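Search the magazine
Enter keyword Go

The bottle at the back of the shelf

By Kazimiera Kalinowski
February

Most kitchens have a row of dark bottles somewhere near the cooker. Mine had nine when I moved flat, and I couldn't have told you which were soy sauce and which were vinegar without taking the caps off. Two had lost their labels. One had been bought for a single recipe, a braised pork dish that I made once and never again.

I spent the winter sorting them out, with help from people who know more than I do. The first was the owner of Inari, a small grocer's ten minutes from my front door. The shop has 80 different bottles of sauce and vinegar on two walls. I asked which one I needed. She asked me what I cooked, and when I said mostly rice, eggs and greens, she sold me one light soy sauce and a small bottle of black vinegar and told me to come back when they were finished.

Light soy sauce is the one to start with. It is thinner and saltier than dark soy, and it does most of the seasoning in everyday cooking. Dark soy is thicker, a little sweet, and used in small amounts for colour. Put the two side by side in their bottles and they look much the same. Pour a spoonful of each on to a white plate and the difference is plain: the light one runs to a reddish brown at the edge and the dark one clings.

Black vinegar causes more mix-ups, because in the bottle it can pass for either. It is made from grain, often rice, and tastes malty and slightly smoky. A teaspoon in a bowl of noodles is enough. I once poured it over a whole tray of roast potatoes thinking it was soy, and we ate them anyway. 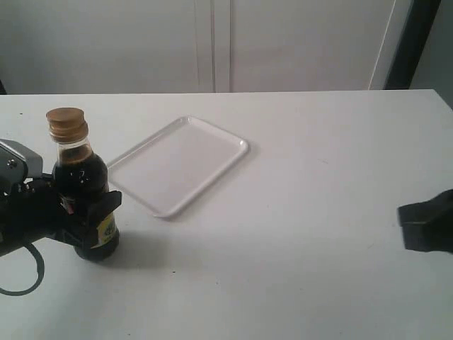

Almost black in the glass, with a ribbed screw cap and a yellow label.

Size matters more than I had thought. Soy sauce changes once it has been opened. The smell goes flat and the colour gets darker, and a big bottle kept beside a hot hob will be past its best long before it is empty. I used to buy 1000 ml at a time to save money, then throw the last third away. A small bottle costs more by volume, but I finish it.

The fridge is the right place for an opened bottle of soy if there is room in the door. If there isn't, a cool cupboard away from the oven will do for a month or two. Vinegar is less fussy and can stay in the cupboard. Wipe the neck before the cap goes back on. Dried sauce in the thread is what makes caps stick, and a minute under the hot tap will usually loosen one that has already set.

As for labels, the ingredients list on a plain brewed soy sauce is short: soya beans, wheat, salt and water, sometimes with a little alcohol. Anyone who can't eat wheat should look for a bottle marked gluten-free, as most ordinary soy sauce isn't. Black vinegars vary more, and some have sugar or caramel added.

I now write the month of opening on a strip of masking tape and stick it to the base of each bottle. It looks untidy and I don't mind. I'm down to four bottles: light soy, dark soy, black vinegar and a rice vinegar for cucumbers. The empties were washed out, and one of them holds chilli oil.

The grocer has since tried to sell me a mushroom soy. I said I would think about it, and bought spring onions.

Related
Rice for one, without a rice cooker
12 suppers from the storecupboard
What to do with half a jar of miso
Cleaning the spice drawer
Pickled cucumbers in an hour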